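Home | Products | Stockists | News | Contact

May
By Uyên Phùng, Griltlow

GRILTLOW TO RELEASE BREAD BOWL WITH DAMITZ BAKERY

Tableware maker Griltlow will release a ceramic bread bowl this winter in partnership with Damitz, the bakery on the ground floor of the Stinell building. The bowl is pink with a white rim and a glossy inside. It is round and sized for a household table, and will be sold on its own or as a set with a bag of Damitz rolls.

The first run is 300 bowls. Orders open to existing stockists at 9 am on launch day and to the public at noon.

Griltlow product manager Danjuma Jibrin said the bowl came out of requests from cafes that were serving bread on side plates.

"They wanted something with a bit of a wall to it, so the rolls stay put when the bowl gets passed along," he said. "We already had the pink glaze from our Pastor range and customers liked it, so we kept the colour."

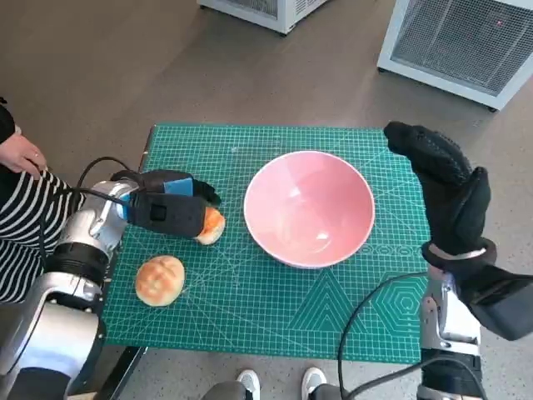
Damitz has chosen two breads for the set. One is a round bun with a light crust, scored in a crisscross on top. The other is a longer roll with a scored, glazed top and a deeper colour. Both are baked each morning and both are currently sold over the counter.

Head baker Ánh Đào said the bakery tried several shapes before settling on the pair.

"The round one is our everyday bun and people know it," she said. "The long one gets a glaze and we take it a bit darker. We wanted two that people could tell apart straight away, and we didn't want anything with a topping that drops seeds all over the table."

The breads contain wheat, milk and egg. Damitz does not make a gluten-free version of either.

Table settings for the launch are being worked out at Stinell over the autumn. Griltlow uses a gridded green cutting mat on the table as a guide for spacing the bowl and the bread, and the same spacing will be used for the display cards sent out to shops.

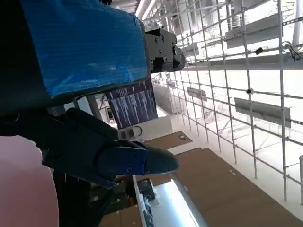

White metal grid and brown wooden surfaces at Stinell.

Stockists will receive one display card with each carton. The cards are printed on uncoated board and can go in the kerbside recycling. Replacement cards can be ordered through the trade desk at no charge.

Quang Lý, who looks after trade accounts at Griltlow, said shops in regional areas could order the bowl without the bread.

"Damitz only delivers locally, so we've kept the two separate on the order form," he said. "A shop that has its own baker nearby can put whatever rolls it likes with the bowl."

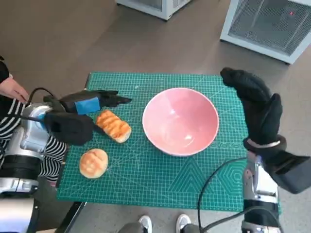 Price and availability

The set of one bowl and a bag of rolls is $70, for pick-up from the Damitz counter only. The limit is 3 sets per customer. A second run of 1,000 bowls is planned for spring if the first sells through.

Care

Wash by hand in warm water. The bowl is not suitable for the oven.

Media contact

Angus Tautahi, Griltlow. Samples are available to food and homewares writers on request.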